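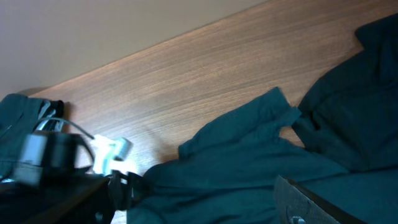 The Second Arm

Last updated December 12, 2021

Rhea Cabanatuan had the budget open on her laptop, and she had been looking at the same line for a long time. The line said "Trendel, 2 arms with grippers." Below it she had written "spare cables" and then a question mark.

"You can not put a question mark in a budget," said Virgilio Lumbao. He was standing by the door with his tea.

"I can put it until I send it."

The laundry of the Hotel Mangubat was her responsibility since April. In that time she had learned what a towel costs, what a lost towel costs, and how many waiters' uniforms come back with somebody else's name in the collar. The uniforms were all dark. The owners liked dark. They also liked the idea of a machine which folds, and they had given her 3 weeks with the Trendel arms on trial before she must say yes or no.

Virgilio had worked with the folding for longer than she was alive, or so he told the new people. He put his tea on the shelf and came to look at the screen.

"What is the other one? Verno?"

"Verno is cheaper. But it has one arm only."

"One arm can not fold a shirt."

"They say it can, with a special table."

"And how much is the special table?"

She scrolled down and showed him. He made a small noise with his teeth.

On the worktable the arms were busy with the black things from the restaurant. There was a folded bundle at one corner, and a long piece lay flat in the middle. The right gripper had hold of another garment by a gathered part of the cloth, and the rest of it was in a heap. 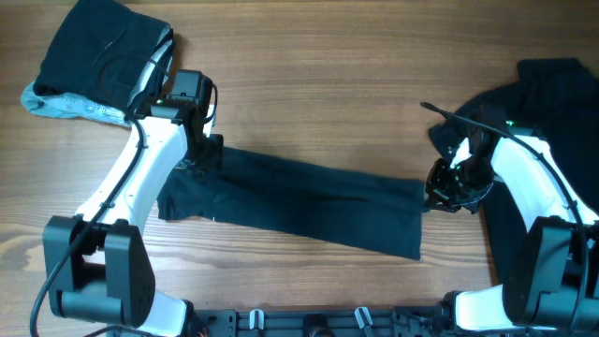 What Virgilio Wanted

"I will tell you what I would buy," Virgilio said. "I would buy the two arms, and after that a better lamp."

"A lamp?"

"Black on black, Rhea. I am sixty years old and I can not find the sleeve myself. How should it find the sleeve?"

She had not thought about the lamp. She wrote it under the cables. Hirnico, the shop near the harbor, sold one on a stand for 400, and she knew this because she had wanted it for her own desk and had decided it was too much.

"The owners will ask me if we need fewer people after," she said.

He did not answer at once. He took an apron from the basket beside him, shook it, and folded it against his chest without looking, in the way he did it every day.

"Tell them 6 people now and 6 people after," he said. "Tell them we will be on time for once."

Rhea typed it in almost those words. Then she deleted the question mark, put a number in its place, and asked him if there was more tea.

Print this story | E-mail this story

Recent stories
The Key to Room Nine
My Uncle Buys a Boat
A Letter for the Harbor Office
Rain on the Bakery Roof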